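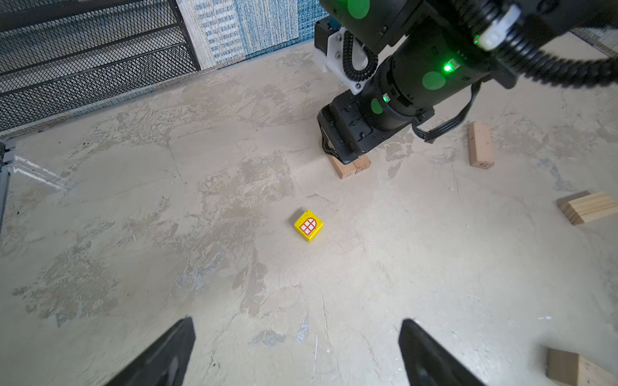
4.1 Boden und Wand vorbereiten
Das Wandbehangsystem Skiltik wird im Stehen montiert, die Stoffbahnen werden dabei zeitweise auf dem Boden ausgelegt. Fegen Sie den Bereich vor der Wand und wischen Sie ihn feucht nach. Der Boden muss trocken sein, bevor der Stoff ausgepackt wird. Kleinteile werden leicht übersehen: Ein gelber Spielwürfel mit aufgedrucktem Bogenfenster reicht aus, um beim Rückwärtsgehen mit der Bahn auszurutschen. Stellen Sie eine Leiter erst auf, wenn Sie den Boden noch einmal abgesucht haben.

Achtung: Prüfen Sie vor dem Bohren, ob in der Wand Leitungen verlaufen. Bei Leichtbauwänden sind die beiliegenden Dübel nicht zulässig.

4.2 Schiene befestigen
1. Höhe der Schiene an beiden Enden anzeichnen und mit der Wasserwaage verbinden. Die Schiene ist 202 cm lang und darf gekürzt werden.
2. Bohrpunkte im Abstand von 47 cm markieren. Der erste Punkt liegt 7 cm vom Schienenende entfernt.
3. Löcher bohren, Bohrstaub absaugen, Dübel bündig einsetzen.
4. Schiene mit zwei Schrauben anheften und die Lage prüfen. Danach die übrigen Schrauben eindrehen und alle festziehen.
5. Endkappe nur auf einer Seite aufstecken. Die andere Seite bleibt offen, bis die Clips eingeschoben sind.

Hinweis: Die Schiene trägt bis zu 11 kg. Für Doppelbehänge ist eine zweite Schiene erforderlich (Bestellnummer 3956).

4.3 Stoff vorbereiten
Die Webstoffe der Reihe Plurby werden gerollt geliefert. Rollen Sie sie vollständig aus und lassen Sie sie über Nacht liegen. Falten, die dann noch sichtbar sind, von der Rückseite mit niedriger Temperatur und ohne Dampf bügeln. Gewebe mit dunklen Blöcken, etwa Violett, beim ersten Bügeln mit einem hellen Tuch abdecken.

Die Oberkante ist am eingenähten Band zu erkennen. Bei gestreiften Mustern vor dem Aufhängen festlegen, in welcher Richtung die Streifen laufen sollen, und alle Bahnen entsprechend auslegen.

4.4 Stoff aufhängen
1. Clips von der offenen Seite einschieben und gleichmäßig verteilen.
2. Zweite Endkappe aufstecken.
3. Mit der mittleren Stoffkante beginnen und nach außen arbeiten. Zu zweit geht das leichter.
4. Bei Behängen über Eck zuerst die Rückwand, dann die Seitenwände bestücken. Farbblöcke müssen in der Ecke nicht aufeinandertreffen; auch ein Patchwork aus Creme, Blau und Violett wirkt geschlossen, wenn die Bahnen dicht anliegen. Kleine weiße Clips dürfen an der Schiene sichtbar bleiben. 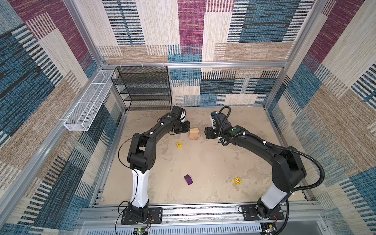

4.5 Pflege
Alle zwei Monate mit der Polsterdüse auf kleiner Stufe absaugen, immer von oben nach unten. Flecken nur abtupfen. Zum Waschen die Clips vom Stoff lösen und das Pflegeetikett der jeweiligen Bahn beachten.

Ersatzclips liefert Pradum in Beuteln. Bitte bei der Bestellung die Schienenlänge angeben.

Stand: 1. März 2021
Redaktion: Severin Thaler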